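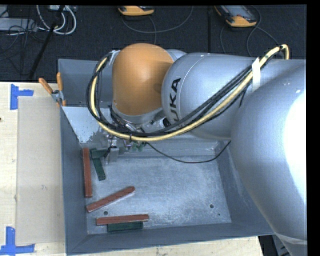 ## 5. What Went Wrong in the Long Run

The results in Section 4 come from sessions in which a person stood close to the cell and stepped in when needed. That is how most bin-picking results in the literature are produced, including several we cite with approval. We wanted to know how far the numbers would hold when the same system was left to work through 3000 picks with no one stepping in except after a full stop. The short answer is that they did not hold very well, and the reasons had little to do with the grasp planner that takes up most of this paper.

**Figure 5.** The work cell used for the long run. The KUKA arm reaches into the gray bin with reddish-brown and dark green blocks in it. The cable bundle passes over the arm and around the orange joint cover, and a thin black wire hangs from the wrist and sags across the bin floor.

### 5.1 Stops and their causes

We logged 205 stops over the full run. A stop is any event after which the arm did not move again until a person cleared it. Failed grasps that the system noticed and retried are not included, and they are reported with the other grasp results in Section 4.

The controller sorts each stop under a code. By those codes, the largest group was "unexpected contact," and our first draft of this section took the codes at face value. It said that the contact threshold was too tight for a bin with sloped walls and suggested raising it. Fahad Sethi then went back through the video of every stop by hand, and the draft had to be thrown out. Of the stops coded as contact, 52 showed no contact between the gripper and either the bin or a block. In these cases the thin wire from the wrist had been caught between a block and the bin floor, or under the block being lifted, and the pull on it was read by the force sensor as a collision.

This matters for more than bookkeeping. If we had raised the threshold as planned, the arm would have pulled harder before stopping. A change meant to cut down on false alarms would have damaged the wire sooner, and it would also have made the cell less safe to work next to. We doubt we are the only group to have tuned a threshold on the strength of a label that was wrong.

### 5.2 The wire

The thin wire carries the finger position signal. It was left outside the main bundle early in the project because the bundle was stiff and put a steady load on the wrist, which upset the force readings. Leaving it free fixed that problem. It also left a loop that hangs low enough to lie in the bin whenever the gripper works close to the floor.

During the short sessions this looked harmless. An operator would see the loop slide under a block and flick it clear between picks, often without writing it down. We found no mention of it in the session notes before May. The grasp rates from that period should therefore be read as the rates of a robot plus a helpful person, and we have marked them that way in the revised tables.

On a Friday evening in the second half of the run, the wire failed. The signal did not drop out cleanly. It froze at its last good value, which said that the fingers were closed on a block. The arm then carried out 40 complete pick-and-place motions with nothing in the gripper, and the log scored every one of them as a success. The run ended only when the vision system reported the same blocks in the same places for long enough to trip a timeout that had been added for a different purpose.

We removed those 40 entries. Removing them is easy to defend, but the fact that they could exist at all is the more serious finding. Success was judged by one sensor, over one wire, with no check on whether the value was fresh. Nothing in the planner could have caught this, however good its grasps were.

### 5.3 Fixes tried

Three changes were made, and we are only partly satisfied with them.

First, the finger signal now carries a counter, and the arm stops if the counter does not advance. This is ordinary practice in industry and should have been there from the start.

Second, the wire was rerouted in a spring guide supplied by Brøndum. The guide keeps the loop out of the bin in most poses. It does not do so when the wrist turns far to reach a block lying close against a wall, and those are the poses in which the wire was most often caught before. The supplier describes the guide as snag-free. Our experience does not support that description.

Third, success is now confirmed by comparing images of the bin before and after each pick. This is slower, and it gives unclear answers when one block rests on another and the lower one shifts. We treat unclear answers as failures, so our reported rate may now be slightly too low – a better error to make than the earlier one.

### 5.4 How much of this carries over

It would be fair to object that a loose wire is a local mistake and tells the reader nothing about robotic picking in general. We half agree. The exact fault belongs to our cell. The pattern behind it, though, seems common enough to be worth stating: a small physical defect, hidden by attentive operators, mislabeled by the controller, and then nearly made worse by tuning.

The Amaretti and Hillier systems, which we use as baselines, were both tested in attended sessions, and neither report says what the operators did between picks. The Flornstead study does list its interventions, but it groups them under "minor handling" and gives no causes. We cannot say that those systems suffered from anything like the fault described here. We can say that their published numbers would not show it if they had, and for that reason we no longer claim in Section 4 that our planner outperforms them. The comparison would need unattended runs of similar length on all of the systems, with video kept for every stop and reviewed by someone who has not seen the codes.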